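Contra la mudanza perpetua

Llevo 22 años en Colbridge y seis casas. Seis. Cada vez que lo digo en voz alta me da un poco de vergüenza, como si fuera culpa mía, y no lo es del todo. Suben el alquiler, vendes la mitad de los libros, te vas. Y encima te felicitan por el cambio de aires.
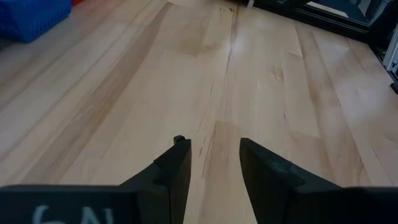 Un barrio se aprende despacio. En Trallonton tardé un invierno entero en saber qué panadería abría los domingos, y cuando ya lo sabía me fui. Lo primero que miro en una casa nueva es el suelo, manías mías. Uno de tablas claras y estrechas, con sus vetas más oscuras y las juntas bien marcadas, me hace firmar cualquier cosa. Luego viene el recibo de la calefaccion y se acaba la poesía.

Dicen los de las inmobiliarias que la gente quiere movilidad. ¿Qué gente? Yo quiero que el cartero sepa mi nombre – y no volver a explicarle a nadie dónde está el contador.

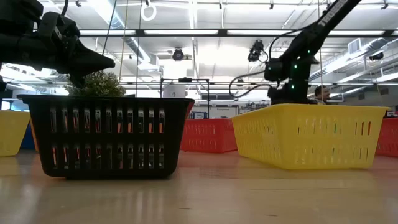
Una cesta negra y algo de verde detrás.

En Lominberg, donde pasé un febrero larguísimo, conocí calles con vecinos que llevaban toda la vida en el mismo portal. Se peleaban, claro. Por el ruido, por las bicis, por una gotera del año de la pera. Pero para pelearse así hace falta quedarse, y eso ya casi no se puede pagar.

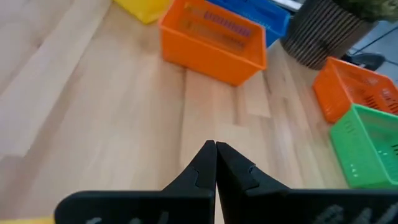 Mudarse sale caro y no hablo sólo del camión. Se pierde el médico, el bar, el atajo. Se pierden también las cosas tontas, y por eso ahora lo meto todo en cestas de plástico de colores, como esas que están sobre la madera clara, que por lo menos no se deshacen con la lluvia como el cartón. Ya ni las vacío. Mala señal, eso de no vaciarlas.

La calle Achari, mi última dirección, tenía 20 portales y una tienda de botones. La tienda cerró. Yo duré 8 meses más.
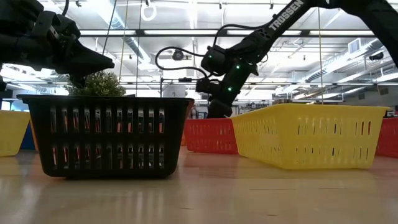
Y la respuesta de siempre: cómprate algo. Con qué. Lo que pido es mucho más aburrido, contratos largos, subidas que se puedan preveer, un casero que conteste al teléfono. Poder plantar un limonero y verle los limones. De momento, ni la maceta.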